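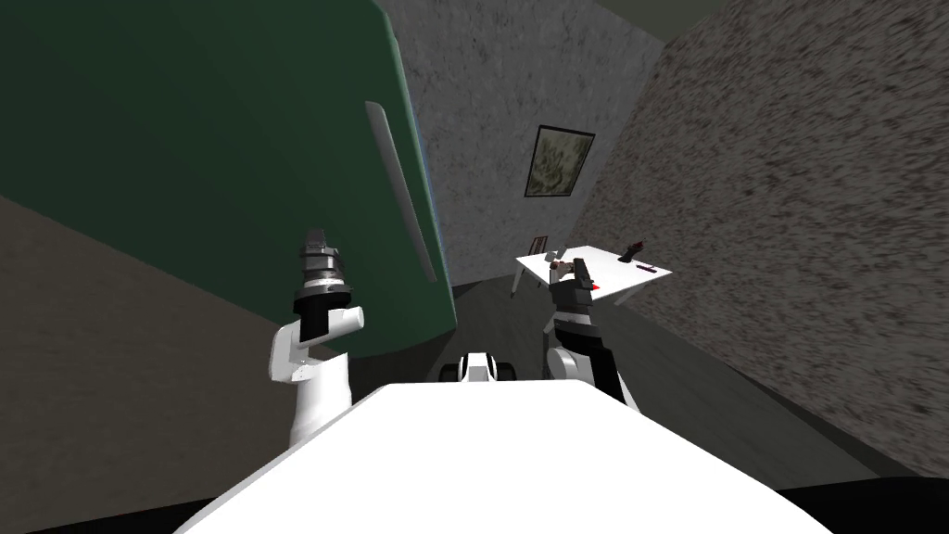 Participants wanted: Flitville shared kitchens diary study

Do you share a kitchen with people you aren't related to? Do you know whose mustard that is? Flestari would like to hear from you.

We're looking for 81 adults in shared housing to keep a food diary for two weeks in January. You write down what you bought, what you ate, what you threw away and what vanished overnight. We don't need the culprit's name, though past participants have tended to supply it, sometimes underlined.

What you'll do

Fill in the diary each evening, in about the time it takes to boil pasta. Come to two group conversations at our Willems Street office, both at 6:30 p.m. There will be sandwiches, labeled.

Who can apply

You should be 18 or older, live in Flitville and share a kitchen with at least two other people. Housemates may apply together, provided they're still speaking. Cooking skill is not required — toast counts as a meal, and so does cereal eaten standing up.

What you'll get

A $120 gift card after the second conversation, plus bus fare. You also get a copy of the final report, which makes a pointed thing to leave on a counter.

How to apply

Send a short note with your age, your neighborhood and the number of people in your household to Gerrit Verhoeven, Flestari, Postix Box 936, Flitville. Please don't send samples. Diaries are kept confidential and your housemates won't see them.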